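Gripper trials at Borance: gallery
2 Aug 2024

We spent five days comparing two sets of gripper fingers on the two-arm cell, the Prumico pair and the Shih pair. Both were run with the same controller and the same cloth-handling program. Wen-hsiung Yip did the setup and kept the logs. Each set got 900 grasps, split evenly between the left and right arms. 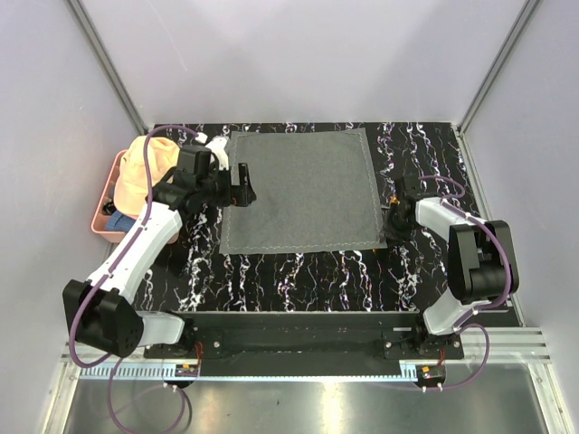

Cloth is harder on fingers than blocks or bottles, and it shows up differences that our rigid-part tests in February missed. The Shih fingers are thinner and slide under an edge well, but they let go early on long pulls. The Prumico fingers hold better and need a slower approach. Most of our trials used the gray felt square with the stitched border, with one gripper at each side of it. The border gives the fingers something to catch on, so plain-edged cloth will be the next test.

Cable routing took longer than the finger swap – 11 tries before Wen-hsiung was happy with the slack at the wrist. Too short and the last joint stalls, too long and the loop drags over the work.

The next round uses the Nerkdale controller with the Prumico fingers left on. Logs for both sets are on the downloads page, sorted by arm.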